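Tiltstead Constituency Party
General Committee – minutes
Wednesday, September 18, 2024
Chair: Zsófia Vida

1. Apologies
Received from the Flimau and Hegyi branches. Quorum confirmed by the secretary.

2. Minutes of the previous meeting
Agreed, with one correction: item 6 should read "noted", not "approved".

3. Selection timetable
The regional office has asked for the council shortlist by the end of January. Sotano branch objected that this leaves no time for a hustings in each ward. The chair ruled that the timetable is a regional matter but that a letter of objection could be sent. Agreed, 9 against.

4. Membership
The list stands at 400 members, of whom 300 are in good standing for voting purposes. Members in arrears will be written to once. Flimau's request for access to the full list was refused under the data rules – branch secretaries may see their own branch only.

5. Motion from Hegyi branch: rule on delegates
The motion asked that delegates be bound by branch votes. An amendment limiting this to selection and rule changes was moved and carried.

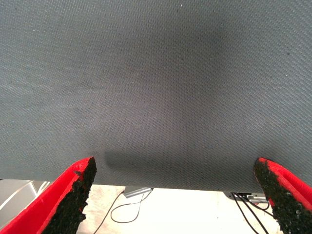

The motion as amended was then put and carried. The secretary will circulate the revised text of standing order 4 before the next meeting.

6. Finance
A grant of £500 to the local election fund was approved. Sotano asked that branch transfers be shown separately in future reports. Agreed.

7. Any other business
Late motions will not be taken without the chair's consent.

Meeting closed.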